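旧物周转仓搬家，一只灰色金属箱和112把没人认领的伞
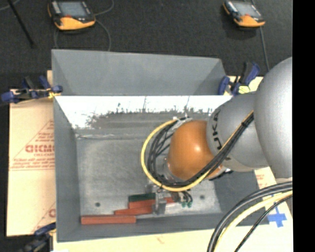
2019年11月2日，斯科纳拉赫（Skonalach）城北的失物招领处正式搬进新址，从原来的电车站地下室迁到了普尔贝格街（Pulberg）的一座旧布料仓库。搬家本身没有什么悬念，除了比计划晚了一个多月：原定9月完工，后来因为门框的宽度和合同里写的宽度各有各的主张，工期一拖再拖。市民最关心的是伞放在哪儿。答案是放在大号的灰色长方形金属箱里，和上图那只差不多，敞着口，谁来找伞谁就自己弯腰进去翻。招领处负责人希沃特·提拉洪对此并不打算道歉。“伞架我们也试过，”她说，“伞架适合那些还记得自己的伞长什么样的人。”

按照招领处公布的清点结果，随同搬迁的无主雨伞共112把，其中绝大多数是黑色折叠伞。前来认领的人通常会这样描述自己的伞：黑色，折叠的，还挺好用。工作人员听完以后会点点头，请他到箱子边上去。提拉洪承认，过去几年里肯定有人拿走了别人的伞，也肯定有人拿走了比自己那把更好的伞，但至今没有收到过一起投诉，她认为这说明制度运转良好。

雨伞之外，清单上还有8副假牙、2把大提琴琴弓，以及一只装满钥匙的饼干筒。琴弓的来历颇费猜测，毕竟丢琴弓的人按理说手里还剩着一把大提琴，应当很快就会发觉少了点什么。招领处在本地音乐学校门口贴过告示，来了一位学生，看了看，说不是他的，他丢的是谱架。谱架没有找到。

假牙的问题更微妙一些。根据现行规定，失物须由本人当面辨认，必要时可以“当场试用”，这条规定在起草时想到的显然是眼镜和拐杖。档案员哈戈斯·瓦科说，招领处曾向市政厅写信，请求对“试用”一词作出解释，市政厅回信建议招领处“酌情处理”。招领处酌情的结果，是把假牙锁进了柜子最上层，并把梯子放在另一个房间。

新址的租金由市里承担，搬迁费用则为4000元，包括运输、上架和一块新招牌。招牌由扎哈罗普洛斯（Zacharopoulos）招牌行制作，送来时箭头指向马路对面的面包房。面包房的人很客气，开张头一个上午就替招领处收下了一只手套和一本护照，护照的主人后来顺便买了两个肉桂卷。店主因此表示箭头不必急着改。招领处方面则认为还是要改，只是尚未就改动费用由谁出达成一致，目前在箭头上贴了一张纸，纸上画着另一个箭头。

负责搬运的是一家名叫弗莱斯泰克斯（Flestex）的小型运输行，总共跑了几趟，途中遗失纸箱一只。纸箱里装的是遗失物品登记表的旧副本。提拉洪说，此事已按照正常程序办理，即由她本人填写一张失物登记表，写明物品特征为“纸箱，里面是失物登记表”，随后归入待查一栏。运输行的格梅丘·塔米鲁表示愿意配合寻找，并提醒说，那只箱子看起来和别的箱子没有什么区别。

并非所有人都对搬迁满意。住在老电车站附近的亚布西拉·梅孔嫩说，以前下车发现东西丢了，转身下楼就能问，如今得再坐四站车，而坐这四站车的时候很可能又丢点别的。她今年已经去过三回，找一条绿围巾，每一回都被请去看一条蓝围巾。她说那条蓝围巾她现在已经很熟悉了，如果年底前还没有人来领，她打算问问能不能给她。按规定，无主物品保管满一年后可以拍卖，单件不得私下转让，所以她大概得去举牌。

拍卖本身也有些麻烦。上一次拍卖的主持人法西尔·阿莱马耶胡回忆说，当天最热门的一件拍品是一只没有钥匙的密码箱，两位买家争了许久，价格抬到了足够买几只新箱子的程度。中标者回家撬开，里面是一件叠得很整齐的雨衣，还有一张招领处的取件单，日期是好几年以前的。取件单对应的物品是一把伞，黑色，折叠的。他拿着单子回来，工作人员按照流程请他去箱子边上找。他找了一会儿，挑了一把走了。

关于那只钥匙筒，招领处另有打算。瓦科花了不少午休时间给钥匙分类，先是按大小，后来按齿形，最近改成按“看上去像开什么的”。其中有一类他单独放在信封里，标签写的是“信箱或日记本”。他希望搬到新址以后能有一面墙，把钥匙一把一把挂出来，让路过的人碰碰运气。提拉洪原则上同意，只担心挂出来以后，会有人带着锁来。

新址的另一项改进是设了候领区，里面摆着一排椅子，其中几把本身就是失物。怎么会有人在电车上丢椅子，招领处没有记录，登记表上“遗失经过”那一栏只写着“下车”。椅子尚在保管期内，坐的人须起身配合失主辨认，到目前为止还没有失主来过，倒是有人问过能不能借走一把去参加婚礼。

需要补充的是，候领区暂时不供应热水，暖气预计要到下个月才接通。招领处建议来访者穿暖和一些，没有带够衣服的，可以先看一看那条蓝围巾，但只能看。

普尔贝格街新址的入口在仓库侧面，不在正面，正面那扇门是锁着的，钥匙据信在筒里。认领物品请携带身份证件，证件遗失者请先到左手第一个窗口询问有没有人捡到，然后再排右边的队。雨天窗口可能稍有延误。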